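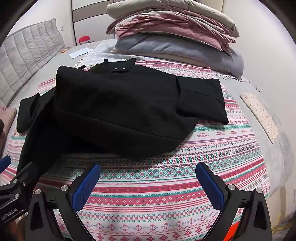

Bed station, black garment with snap collar, front gripper open, second partly in view.

Cusi build group – minutes, July meeting
Shared workshop, start 6:30 p.m.

Jhonatan Carhuamaca in the chair. Yesenia Bermúdez took the minutes. Apologies from two members.

1. Minutes of the last meeting
Agreed with one correction. The spare servo horns were paid for out of the Zaren budget line, and the June minutes had them under general stock.

2. Folding arm (Zaren)
Jhonatan reported on the arm. The shoulder joint has been reprinted with thicker walls and no longer flexes when the arm is fully out. The elbow still drifts after a long run. He thinks the set screw on the pulley is backing out and will try thread locker before changing anything else.

The wrist cable has been rerouted along the outside of the forearm. It looks untidy but it does not snag. Left as it is for now.

3. Hand-held grippers
Discussion on garments for the folding work. Thin cotton shirts are going well. Dark garments with a collar are slower, and people disagree on where to take hold first. Yesenia prefers the sleeve ends. Jhonatan prefers to start from the collar and square the body up afterward. Agreed that both ways are to be done and written down separately so they can be compared.

Yesenia asked whether a patterned cloth under a garment makes the edges harder to pick out than a plain one. No answer yet. The next set is to be done on both.

Target for the next set is 30 folds, split evenly between plain and patterned. Garments with snaps or zippers go on their own sheet of the log.

Pad wear: the ribbed pads are to be wiped down after each session. Lint builds up in the grooves and the grip gets worse. Yesenia has put a brush in the drawer under the bench.

4. Control box (Gradano)
The new power supply is in and the fan is wired. Thirteen connectors still need labels. Jhonatan will do these before the lid goes on, as the last lid had to come off twice.

The emergency stop was tested from both ends of the bench. It cuts the motors but leaves the logic board powered, as intended. Yesenia asked for the button to be moved to the front face – agreed.

5. Software
The Pirnum script now writes one file per fold and no longer overwrites the last one if the name is left blank. The date still comes out in the wrong order. Low priority.

6. Workshop matters
The 3D printer is booked through the end of the month for joint parts. Anyone who wants a small job on it should write it on the sheet by the door.

The vacuum bag was full again. Please change it when the light comes on.

7. Actions
Jhonatan – thread locker on elbow pulley, then a 30-minute run.
Jhonatan – labels in the Gradano box, move stop button.
Yesenia – log sheets for collar-first and sleeve-first folds.
Yesenia – price on a second set of pads.

8. Any other business
Question about opening the arm design files to other groups. Held over until the elbow is fixed.

Meeting closed at 8:15 p.m. Next meeting in August, same place.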